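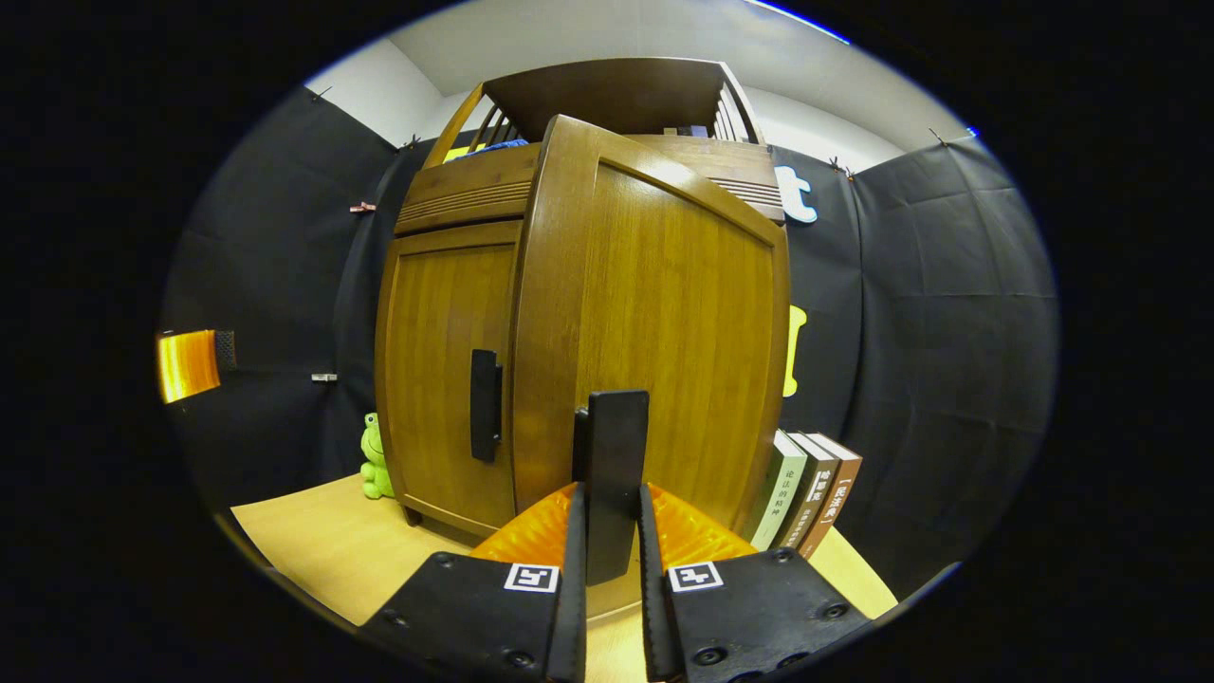
**Opening (3 min)**

Hello Potance! Say thanks for the room and the coffee, then straight in.

Ask for hands: who has a cupboard at home they're slightly afraid to open? Wait for the laugh, put my own hand up.

Tonight is about storing food the way people did before every kitchen had a fridge. I got hooked on this when we moved to Zernton and I found a box of old household notebooks at the Wróbel market. Page after page on where to keep the onions! I read the lot in one weekend.

**Air is your friend**

- Old food cupboards had slats or mesh so air could move through. Potatoes, onions and squash still love this.
- Keep onions and potatoes apart. They spoil each other — say this twice, people always write it down.
- Bread: cloth bag or a box with a loose lid. Pass the cloth bag around.

**The cool wall**

Tell the story of carrying a thermometer around my kitchen all through June. The shelf above the stove was the worst spot in the house, and guess where I kept the oil and the spices? Everything moved down and over to the north wall that same evening.

Homework for the room: try 3 spots, morning and night, and write the numbers on a scrap of paper.

**Jars (slow down here, I always rush)**

- Dry beans, rice, oats: clean jar, tight lid, dark shelf.
- Label with the month you filled it. Masking tape is fine.
- Old jars to the front when you restock.
- Show the 200 gram jar next to the big one. Small jars get finished — I love small jars.

**If there's time**

Apples wrapped in newspaper, one layer deep. Check them every week and take out any soft ones for sauce. The Vuruner growers' leaflet has a good page on which kinds keep longest, copies by the door.

**Questions (15 min)**

Someone will ask about eggs. Short answer: if they were cold when you bought them, keep them cold.

Leave the jars out so people can come up and poke at them.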